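3.2 The piano and where it lives

I should say a bit more about the instrument itself, because I spent a lot of August sitting next to it. It's a black upright from Jarstead, glossy enough to show every fingerprint, and it belongs to Iida Rautiainen, who let us use her music room for 11 visits. She keeps a white vase with orange floral decoration on it up on the lid and wouldn't hear of moving it – fair enough, it's her room!

Fig. 4. The upright in the music room.
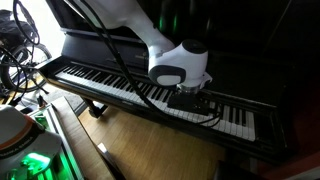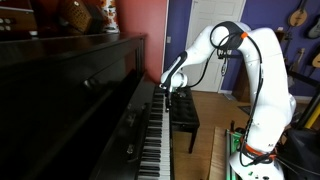
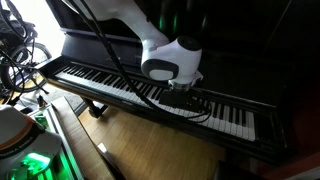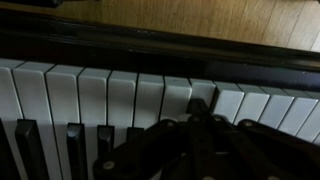 Tuning was the thing I worried about most. Reijo Hirvonen tuned it before the first visit and again after the sixth, and by then the middle octave had drifted a little flat (the treble was fine, which surprised us both). I'd asked for 50 single notes per visit, all played softly, and a few of the early ones came out too faint to use, so we repeated them at the end of the day.

The room has a wooden floor and plenty of hard surfaces, so notes ring on longer than they would in a carpeted one. I rather like the sound, but it does make the decay times in Section 4 hard to compare with those from Radka Kolev's piano – hers sits on a thick rug, and I've kept the two sets apart in every table.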